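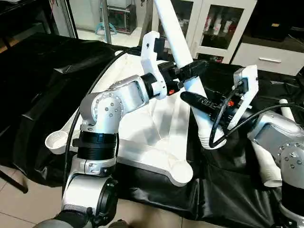

Figure 5.1 Two robot arms holding one long white tube. The white frame lies on the sheeting behind the left arm.

Chapter 5
When the Work Changes Hands

In this chapter you will learn:
how a job is broken into tasks before any of it is automated
why joining two parts is harder for a machine than moving them
what happens to people's hours, skills and pay when a robot cell arrives
how to read a task map and draw one of your own

Key terms: task, cell, changeover, fixture, exception, task map, deskilling, redeployment

Think of the last time you put together a flat-pack table. You probably held the top steady with your knee, pushed a leg into its corner, felt it catch, gave it a wiggle and moved on to the next one. The whole business might have taken you ten minutes, and you could have been talking to someone the entire time! Yet in those ten minutes you did dozens of clever things without noticing. You judged which end of the leg was which. You felt through your fingertips whether it was going in straight. You backed off when it wasn't.

Getting a machine to do the same is one of the most interesting problems in modern manufacturing, and it's also one of the best ways into the subject of this chapter. To automate a job, somebody first has to look very closely at what the job is. That close look often teaches a workplace more about its own people than it learned in all the years before.

5.1 A factory in Fimdale

Throughout this chapter we'll follow one company, Pronura, which makes light household furniture at a plant in Fimdale. Pronura employs 227 people. Its best-known product is a small side table called the Wetier, sold in pieces, with a white top and four legs that go into sockets at the corners.

For years, every display model of the Wetier, and every table ordered ready-built, was put together by hand at a row of benches the staff called the leg line. At its busiest the leg line built 700 tables a week. It was steady work and people were quick at it, but it was hard on the wrists. In a single year, 69 of the entries in the plant's injury book came from those few benches.

In March the company began a trial with a two-armed robot cell, built by an engineering firm named Teoh. The people at the benches were told about it before the equipment was ordered, and four of them were asked to join the trial team. You'll see as we go along how much that early decision mattered.

5.2 Jobs and tasks

A job is what you say when someone asks what you do for a living. A task is one piece of it. Most jobs hold far more tasks than their titles suggest, and machines take over tasks, one or two at a time. Whole jobs seldom go in a single bite.

When the Pronura team wrote down everything a leg-line worker did in a shift, they expected a list of five or six items. They ended up with 31 lines on a whiteboard and had to start a second one. Fitting legs was there, of course. So were these:

Checking each socket for leftover bits of plastic
Setting aside legs with rough threads
Noticing when a carton felt too light
Showing new starters how to stand so their backs didn't ache
Telling the moulding shop when a batch looked off-colour
Swapping benches when someone's hands were sore

Only the first two had ever been in the written job description. The rest had grown up over time, passed from one worker to the next. We call this kind of work invisible work, and we'll come back to it in section 5.5.

5.3 Why two arms?

Many factory robots have one arm and do one thing: lift, weld, spray, stack. For jobs like these a single arm is fine, provided the part is always in the same spot. The spot is usually guaranteed by a fixture, a solid holder bolted to the bench.

Joining parts by hand is different. One hand does the fitting and the other does the steadying, and the two swap roles constantly. Try buttering toast with one hand behind your back and you'll get the idea. A two-armed cell borrows this trick from us. One gripper can hold a part while the other lines up its partner, and either can shift its hold partway through.
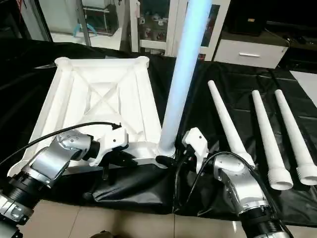 Figure 5.2 A leg standing upright in the near right corner of the frame, with the right gripper's finger at its base. Three more legs lie on the black cloth.

Look at the base of the upright leg in Figure 5.2, where leg and frame meet. A person would check that join by touch. A robot has to do it with cameras, with sensors that measure force, or with both, and its makers have to decide how much force is too much. Push too gently and the leg sits loose. Push too hard and you've cracked a corner. The operators at Pronura knew exactly where that line was, though none of them had ever had to put it into numbers. Sitting down with the Teoh engineers to work it out was, several of them said afterwards, the best week they'd had at the plant. Their know-how was suddenly the most valuable thing in the building!

Different corners bring different problems too. A near corner is easy to reach. For a far one, an arm may have to stretch across the work, past legs that have already gone in, so the order in which legs are fitted becomes a real question. Leg-line workers had their own favourite orders and would defend them cheerfully over lunch.

5.4 What changed for the people

By the time this chapter was last revised, on 8 Apr 2023, the trial was still going, and it would be wrong to tell you how the story ends. We can say what had changed so far.

The four operators on the trial team had moved from fitting legs to looking after the cell. They loaded parts, dealt with exceptions (anything the robot couldn't handle by itself) and did the changeovers between table sizes. Their pay went up one grade. Two of them loved it. One missed the chatter of the benches and asked to go back part-time, which was agreed. The fourth was making up her mind.

For everyone else on the leg line, the picture was mixed. There was less wrist pain and there was also more worry. Nobody had lost work, and the company had promised in writing that nobody would during the trial, but a promise about a trial is only as long as the trial. Overtime had dropped as well. If you had been counting on that money for your car repayments, a healthier wrist might not have felt like a fair swap.

Both of these things were true in the same building in the same month. Keep them side by side as you read on. Much public talk about automation picks one and forgets the other, and you'll understand real workplaces far better if you can hold on to both.

Stop and think
1. Choose a job you know well, such as your own part-time work or that of someone in your family. Write down every task in it. Then ask the person who does the job what you missed.
2. Mark each task with M if a machine could do it today, P if it needs a person, and a question mark if you can't decide. Compare your question marks with a partner's.
3. The Pronura workers were told about the trial before the equipment was ordered. How might the weeks that followed have gone if they had found out on the day it was delivered?

Try it yourself
You'll need a pencil, a pen cap and a friend. Close your eyes and fit the cap onto the pencil using both hands. Now do it with one hand each, you holding the pencil and your friend the cap, both with eyes closed and without speaking. Write three or four sentences on what information went missing the second time. Keep your notes, as you'll use them in section 5.6 when we look at sensors.

The next section turns to the task map, the tool the Pronura team used once their whiteboards had filled up.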